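Zakaria Worktop and Inset Sink, Speckled Finish

Product group: Kitchen and utility worktops
Supplied by: Brumitz
Order reference: 3339 (worktop with sink cut-out), 2197 (worktop only)

Overview

The Zakaria is a pale speckled worktop supplied cut and finished for an inset single-bowl sink. It is intended for utility rooms, staff kitchens and workrooms where one run of surface has to serve both for wet tasks and for desk use. The speckle is continuous through the thickness of the sheet, so light scratches can be rubbed down without leaving a plain patch.

The cut-out is placed towards the left end as standard. A right-hand version is made to order and cannot be returned.

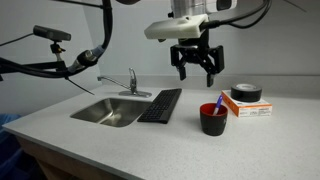
Where a keyboard, pens or paperwork will be kept on the same run as the sink, we recommend at least 1000 mm of clear surface to one side of the bowl. Shorter runs can be supplied, but splashing from a tall spout should be allowed for.

Sink and tap

Bowl: stainless steel, brushed, rectangular with rounded corners
Tap: chrome, gooseneck spout, single lever, on a chrome base plate
Waste: Plullomix basket strainer, supplied loose
Overflow: fitted

The tap is mounted behind the bowl. Check that the lever has its full travel before tightening the base plate, particularly where there is a wall or upstand close behind. The lever may be set to the left or the right of the spout.

Fixing

The worktop must be supported along its full length at the back and at both ends. Unsupported spans at the front should not exceed the width of the bowl plus 32 mm. Seal the cut edge of the opening with the Zusix sealant in the fitting pack before lowering the bowl. Leave the clips finger-tight until the bowl is square to the front edge, then tighten opposite pairs in turn.

Any equipment fixed over the worktop should carry its load to the wall, the ceiling or a separate frame. The sheet is not rated for clamped or bolted loads near the cut-out.

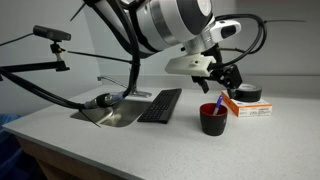

Joints between sheets should be kept clear of the bowl. If a joint cannot be avoided on a long run, put it over a support and order the jointing strip with the worktop, as the speckle is matched by batch.

Care

Wipe with warm water and a mild detergent. Dry the steel along the grain of the brushing. Do not use bleach or scouring powder on the chrome. Pans taken straight from the hob need a trivet.

Delivery and enquiries

Cut sheets are delivered flat and need two people to lift. Orders placed after 28th December are made up with the next batch. Drawings for non-standard openings go to Seren Mathias; spares and replacement clips are handled by Hefin Wynne. Quote the order reference in both cases.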